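Senau Paper Set (wrist views)

README, last touched in December

Hi, and thanks for grabbing this. Senau is my collection of short handling episodes with thin, floppy stuff, mostly pale green paper on a shiny marbled surface. I put it together because my own policy (Rilisix, separate repo) was pretty good with blocks and hopeless with anything that bends. If you've ever watched a gripper chase one sheet around a bench for a whole Friday, you know the feeling!

What's in the box

There are 100 episodes, split across 11 folders. Each folder is one sitting, so the light stays fairly steady inside a folder and wanders quite a bit between them. Every episode has the wrist video, joint positions, gripper opening and a one-line note I typed straight afterwards. The notes are in everyday words ("got the corner, lost it again") and my spelling is Canadian, so search for colour and grey, please.

I drove the arms by hand for all of it. Nothing was scripted and nothing was replayed. I kept the fumbles in as well, and 21 episodes are marked "miss" in the notes file. Leave them out if you're doing plain imitation. I train with them in and weight them down, but I haven't tested that carefully enough to tell you it's the right call.

Some wrist frames

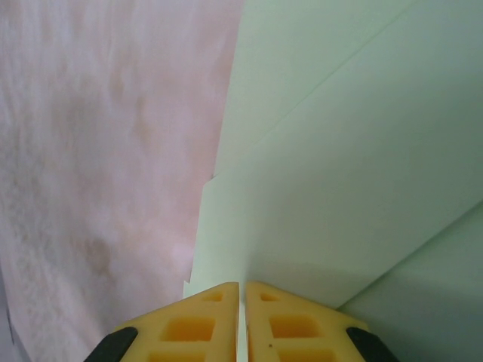
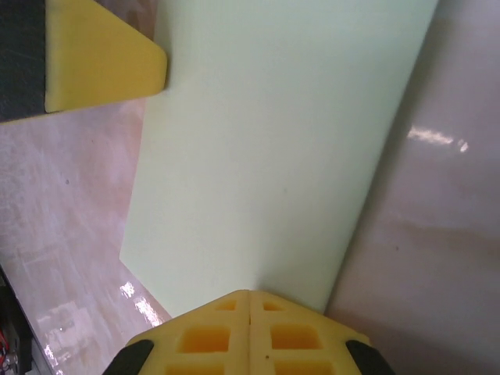
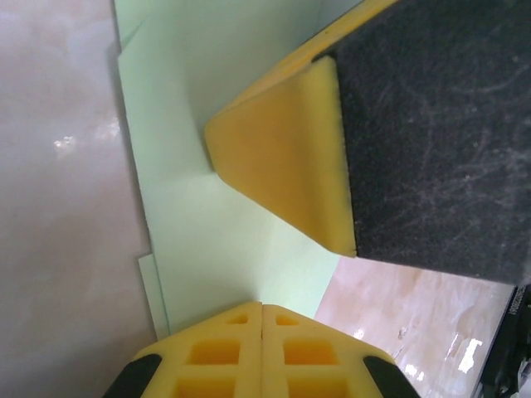
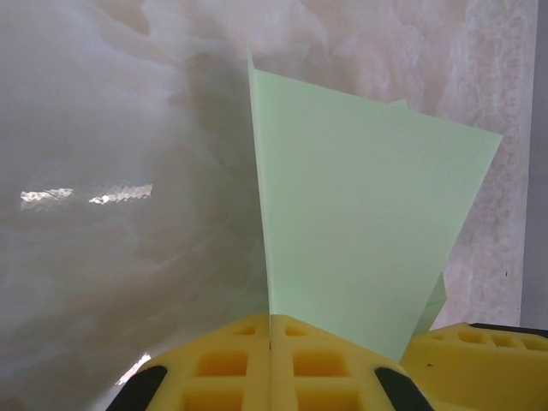
Wrist-camera frames from one sitting, pale green material and yellow fingers in all four. The sponge is in the third; the last has the sheet pinched between the fingertips.

How the files are laid out

Inside a folder you get one subfolder per episode, named with the sitting number and then the episode number. Video is in wrist, numbers are in state, and my note is in note.txt. Timestamps are in seconds from the start of the episode (I tried wall clock first and regretted it). If an episode has more than one wrist view, the views share a clock, so you can line them up without any fiddling.

The loader is called Nair and lives in tools. It reads one episode at a time and hands you matched frames and states. It's slow the first time through while it builds an index, then it's fine. There's a Bultix export too, for anybody still on that format, though it drops the notes, and I haven't gotten around to fixing it.

Things that may trip you up

Glare. The shiny surface throws white highlights, and they move around as the wrist moves. My first model got very attached to them. Random brightness and a bit of blur helped me, cropping didn't.

The fingers take up a good chunk of the bottom of the view. I left them in on purpose, as I want the model to see where the tips are. Mask them if your gripper looks different.

Pale green on a pale background is hard on depth estimates. Edges come and go, especially where one layer sits over another. Please don't treat any depth you work out from these videos as ground truth.

Gripper opening is logged as commanded, not measured. With something this thin the fingers close all the way whether they've caught it or not, so that number won't tell you if there's paper in there. Use the video. I learned this one the slow way, after training 3 versions of a grasp checker on a signal that had no grasp in it.

Splits

Please split by folder! Episodes from the same sitting look a lot alike, and a random split will flatter your scores. I hold out sittings 3 and 11 and train on the rest. If you hold out different ones, say so when you share results and we can at least compare notes.

What I wouldn't use it for

It's a small set, from one bench, with one driver who favours certain moves (I go for corners far too often). It won't teach a model to handle cloth, and I'd be nervous about using it alone for anything running near people. As a top-up to a bigger mix it's been handy.

To do

Fix the Bultix export so it keeps the notes.
Log the measured finger gap as well as the commanded one.
Record more crumpled starts, as nearly everything begins too tidy.
Sort out the two spellings of "miss" in the older notes.

If something's broken, open an issue with the folder and episode number in the title. I check them most evenings.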